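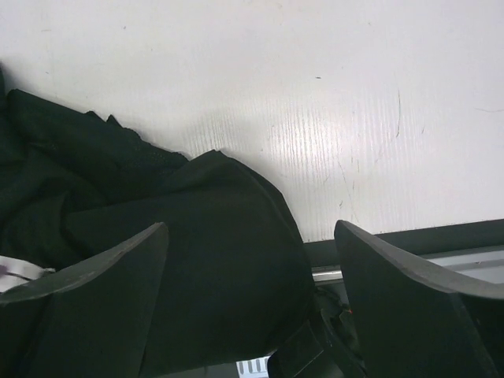
Why does a dark shirt fade faster than a pale one?

A dark shirt holds more dye, and each wash carries a little of it away, so the loss shows sooner against the deep color it started with.

Chapter 8
Dyes and Colorfastness

Earlier chapters dealt with fibers and with the ways they are spun, woven, and knitted. This chapter turns to color. By the end of it you should be able to explain how a dye attaches to a fiber, read a colorfastness grade, and choose a suitable test for a given fabric.

A dye is a colored substance that enters the fiber itself. A pigment stays on the surface and has to be held there by a binder. Most clothing is dyed, while many printed designs are made with pigments. The difference matters in the laundry. Dye that was never properly fixed will come out in water, and pigment tends to rub off along seams and folds.

Cotton is usually colored with reactive dyes, which form a chemical bond with the cellulose. Polyester takes disperse dyes, and these need high heat to move into the fiber. Wool and nylon are commonly treated with acid dyes. A blend of cotton and polyester may need 2 separate dye baths, one for each fiber, and the two results must match.

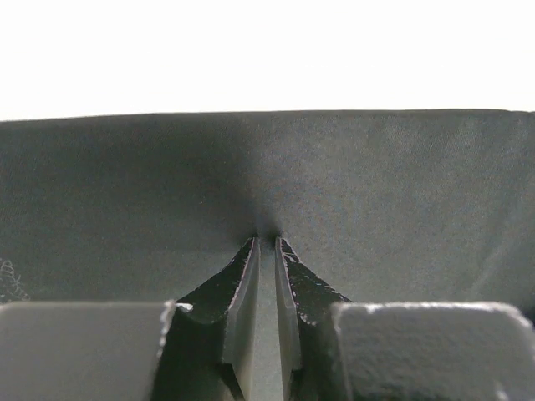 Matching is harder in deep shades than in light ones. Black and near-black cloth often leans toward green, blue, or red, and two pieces that agree under store lighting can look different by a window. This effect is called metamerism. Mills check for it by comparing samples under more than one standard light.

The case study in this chapter follows the Akgül mill in the town of Bronusitz, which dyes cotton knits in lots of 275 kilograms. In February the mill changed its rinsing procedure after a buyer, Lokar, returned a lot that stained white trim in the wash. You will work with the mill's rinse records and decide at what point the fault could have been caught.

Before you begin, cut a 20-centimeter square from an old dark cotton garment. Keep half of it in a closed drawer and tape the other half inside a sunny window. You will need both pieces for the exercise in Section 8.2.

Key terms: dye, pigment, binder, fixation, metamerism, crocking, gray scale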